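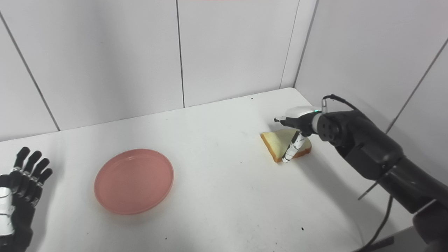

4. Setting Up and First Use

This section covers placing the Zustton two-slice toaster, running it empty before first use, and making toast. Read the safety notes in Section 1 before you plug anything in.

4.1 Choosing a place

1. Put the toaster on a flat, dry surface that can take heat.
2. Leave 12 inches of clear space above the slots and 2 inches on each side.
3. Keep the cord away from the sink and the stove. Wind any extra length around the hooks under the base.
4. Slide the crumb tray in from the back until it clicks.

CAUTION: Do not use the toaster under a wall cabinet or next to curtains. Bread can catch fire if it jams or is toasted too long.

4.2 Running it empty

1. Take all cardboard and tape out of the slots.
2. Plug the cord into a grounded outlet.
3. Turn the browning dial to 4 and press the lever down with no bread inside.
4. Let the cycle finish, then repeat once.

Note: You may notice a light smell and a little smoke. Open a window. The smell should be gone after the second cycle. If it is still there, unplug the toaster and see Section 7.

4.3 Making toast

1. Set the dial. Start at 3 for plain white bread and 2 for bread that is a day or more old.
2. Put one slice in each slot. For a single slice, use the slot marked 1.
3. Press the lever until it locks. It will not lock if the toaster is unplugged.
4. To stop early, press Cancel. Do not pull the lever up by hand.
5. When the lever rises, lift it a little further to bring small slices within reach.
6. Move the toast to a plate. Wait 30 seconds before spreading butter if you want the surface to stay crisp.
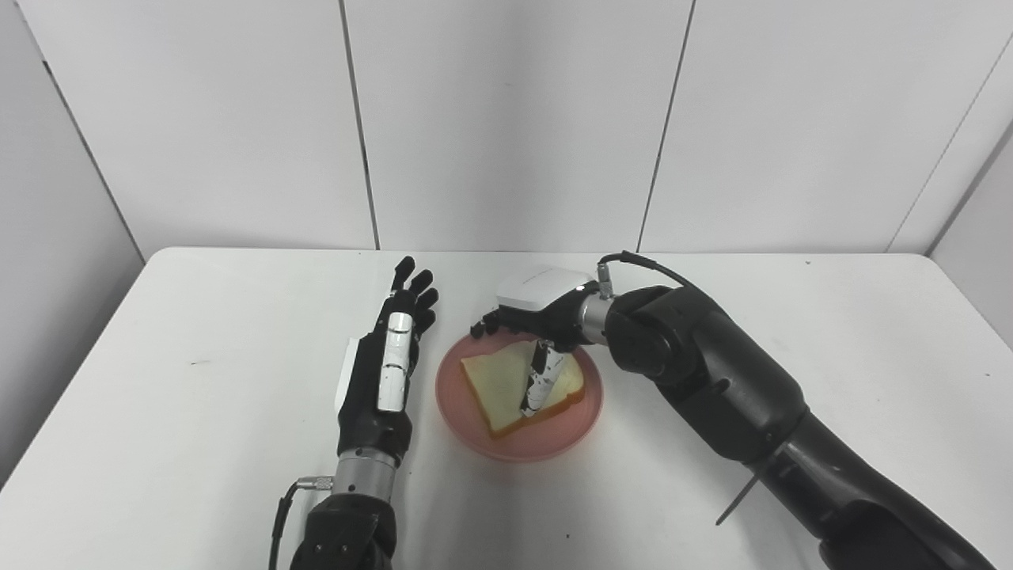

4.4 Frozen bread and reheating

1. For frozen slices, press the lever down first, then press Frozen. The light comes on and the cycle runs longer at the same dial setting.
2. To warm toast that has gone cold, press Reheat. The dial has no effect in this mode.

CAUTION: Do not reheat toast that has butter or jam on it. Drips can burn on the heating wires.

4.5 If a slice gets stuck

1. Press Cancel and unplug the toaster.
2. Let it cool fully.
3. Turn it upside down over the sink and shake gently.

Never put a knife, fork or other metal object in the slots.

Empty the crumb tray once a week. Cleaning steps are in Section 5.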